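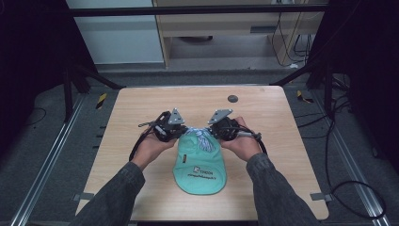
I keep a pre-session checklist for the software side of our handheld gripper rig, and since three people have now asked me for it, I'm putting the whole thing up with my comments left in. It's for the two-gripper setup, one in each hand, where the recorder has to know where both of them are the entire time and the policy training later believes every number we give it. The hard case for us is when the grippers come in close to each other over something soft, like the mint-green baseball cap on the table, because then you need both poses to be right relative to each other and a small error that you'd never notice on a box suddenly matters a lot. So most of my checks are about that. I run it top to bottom before the first take and again after lunch (yes, again, see item 4).

2025-12-02
By Hongmei Cao

1. Recorder version matches on both machines. PASS
We're on the Kevar recorder and it will happily start with mismatched builds, it just writes the gripper width in different units! I lost most of an afternoon in April to that. Compare the build strings by eye. Lawal wrote a script that does it for you but it only looks at the first line of the config, so I still look.

2. Clocks synced, left and right. PASS, second try
Limit is 2,000 microseconds between the two streams. First try this morning was over, restarted the sync service, fine after that. If it takes you more than two restarts go get Shengli, don't keep poking it.

3. Left and right not swapped. PASS
Squeeze the left one only and watch the plot. It should be the top trace. I know this sounds silly, but the device order comes from whichever one enumerates first, and we had 38 episodes in Ruawai's training set with the hands reversed before Huiling spotted it in the replay viewer. She was very nice about it.

4. Pose drift at rest. PASS in the morning, FAIL after lunch
Put both grippers down on the table, don't touch anything, record 900 samples, run the drift tool. Morning was flat. After lunch the right one was wandering, slowly, all in one direction. Reran the tracker initialization and it settled down. I'm leaving the fail in the log because I'd like to see if it's always the right one.

5. Relative pose with the grippers nearly touching. PASS WITH COMMENT
Bring them together until there's barely a gap, hold, back off, do it again slower. In the viewer the two models shouldn't overlap. Mine overlapped by a hair on the slow pass and I let it go. Xiuying thinks the tolerance in the config is too generous and she's probably right, it was set back when we only did rigid objects. Ticket's open.

6. Width calibration, full open and full close. PASS
Do both hands, save the file, then check that the timestamp on the file really changed. The save button goes gray whether it saved or not. Still not fixed.

7. Cables. PASS
I know, I said software side! But a cable that tugs when you reach shows up as a little jerk in the trajectory, and then somebody spends a day tuning the smoothing filter to get rid of it. Reach to all four corners of the table with each hand before you start, and look at the velocity plot after.

8. Segmentation loads and finds the object. FAIL, then PASS
The Erkura model called the cap a bowl. Twice. Changed the prompt from "hat" to "baseball cap" and it got it right away, so I've updated the task file and you should pull before you record anything.

9. Dry replay in sim. PASS
One throwaway episode, straight through the planner, no joint limit warnings. Got one warning at sample 598 on the left arm but it was me twisting my wrist farther than any robot of ours is going to go. Keep your elbows down and it goes away.

10. Disk space and upload queue. NOT CHECKED
Forgot. Will do it before the second block. The queue was clear when I left last night, for what that's worth.

Open from last time: the Flovent export plugin still drops the final sample of every episode. Harmless for training, annoying for the metrics. Shengli has it.

If you use this on your own rig, change the numbers in 2 and 4 first, they're tuned for ours. And tell me if your save button goes gray too.

Share (6) Comments (4)

Get new posts by email. You can unsubscribe at any time.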